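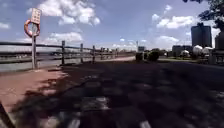
Life ring by the railing on the river path.

Walked the river path from Raltlow to Skernalgate on Sunday, so a few posts on something I've been reading up on: old towpaths and who looks after them.

The stretch out of Raltlow was built for horses. A loaded barge took one horse and one person walking. The path had to be kept clear of trees on the water side or the line would snag.

When the horses went, so did the reason to maintain it. By my grandfather's time you could get as far as the old Serra warehouse and then you were in nettles.

The county paved the town end in brick. Past the warehouse it's packed gravel, and past the second lock it's mud from October on. Wear boots. Mine leak at the left toe and I knew that before I set out.

Ermanno Marino wrote a booklet on the lock keepers, 26 pages, stapled. The library in Fememthorpe has two copies and one of them is missing the map. Ask for the other one.

According to him the keeper at the second lock logged 615 boats in his best year and 100 in his last. He stayed on in the cottage after that and sold eggs.

The cottage is still lived in, so please don't walk up to the windows. There's a decent view of it from the footbridge.

Something I didn't know – the grooves in the stone under the bridges are from tow lines. Wet rope picks up grit and cuts like a file. The deepest ones I found are on the Skernalgate side, at knee height.

The gap in the path now is 800 yards between the footbridge and the mill. You have to go up to the road and back down. No sidewalk on the road, so keep to the left and face traffic.

Bus back from Skernalgate leaves from outside the bakery. The bakery closes at 2. I got there at 2:20.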